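I've had the Cakitz fleece throw on our couch for 2 months now, and I'm a fan! It's soft, it's big enough to share, and it hasn't gone bobbly yet — my last one did that in a week. 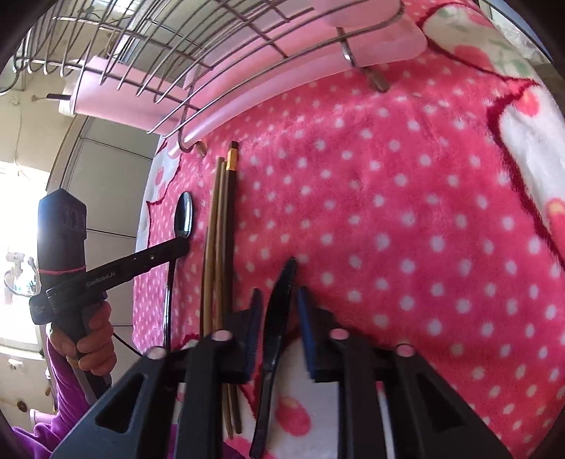

Does it shed in the wash?
A little the first time, so run it alone on cold. After that I found hardly any fluff in the dryer.

My one gripe is the static. Winter evenings, I get zapped every time I stand up. I'd still buy another.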